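Workshop tips from the Fernden bench: hanging mugs with two arms

Updated 17th March

These tips come from our work on the mug hanging task. The method is simple to say: a person moves the two arms by remote control, we save the episodes, and a policy is trained to copy them. Most of our lost time was in small household matters, the cloth, the stand, the mug handles. I write them down for the next people who use the bench.

Cover the table with felt. A bare top reflects the ceiling lamps, and the policy learned to reach for the bright spot when the mug was white. Felt also lets the finger tips touch the surface without a knock. Brush it with a dry clothes brush in one direction only. Small wrinkles do no harm, and we stopped ironing it.

Do not wash the felt in the machine. We did it once in July and it came back smaller than the table.

Choose a mug tree with a heavy base. If you already have a light one, put two strips of museum putty under the disc and press for ten seconds. Do not use double-sided tape, it pulls the fibers out of the felt. Before each session, turn every peg by hand. A peg which rotates in its hole will drop the mug slowly, and in the recording it looks as if the gripper made the mistake. 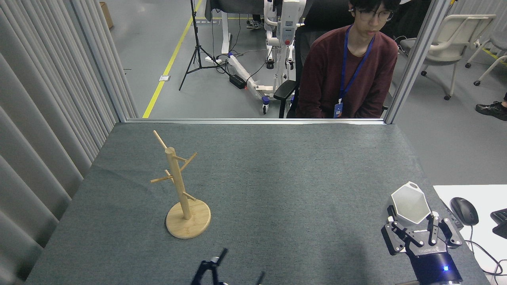 Change the angle of the tree between episodes. In our first set we always returned it to the same place, marked with chalk, because we thought this was good order. The policy trained on that set hung mugs very well on the chalk mark and almost nowhere else. For the second set Dinesh Mridha wrote a small list of random angles, and the operator turns the base to the next angle on the list before starting. It takes a few seconds and it was the best change we made.

How many episodes do you need? With 596 episodes at fixed position we had good success on the mark and poor success when the tree was moved by one hand width. With 152 episodes at random angles the result off the mark was already better. We then continued to 2000, and the improvement from there to 3000 was so small that I would spend the time on new mugs. Please take these numbers as ours only - the Plamier group uses thicker pegs and they may see something different.

About mugs. Buy them from the second-hand shop and mix the handles. A handle with a square inside corner catches on the peg and stays, a round one slides to the pole. Both should be in the data. Avoid mugs with gold paint on the rim, since the depth values there are full of holes. Wash new mugs with dish soap and dry them completely, a greasy handle slips between the fingers.

If a handle breaks, do not glue it for use on the bench. The glue line gives up under the gripper and the pieces go into the felt, where they are hard to find. Pick them up with a slice of soft bread, pressed lightly.

Which peg first? We asked operators to fill the lower pegs before the upper ones. When the upper pegs are full, the mugs hide the lower pegs from the head view and the operator begins to guess. A guess in the demonstration becomes a habit in the policy. One operator preferred the opposite order and was very fast, but her episodes confused the training when mixed with the rest, so we keep them in a separate folder with the name Prothero.

Pauses are also data. If you need to think, think before pressing record. We cut any episode where both arms stand still for more than three seconds, and after this cleaning the policy stopped freezing in front of the tree.

Keep the curtain closed on the window side in the afternoon. Check that its lower edge does not lie on the table, or it will move with the air.

At the end of the day, open the grippers fully, wipe the finger pads with a cloth and a little alcohol, and leave the tree standing on the table. The Rorkcombe bench has its own stand with longer pegs, please do not exchange them.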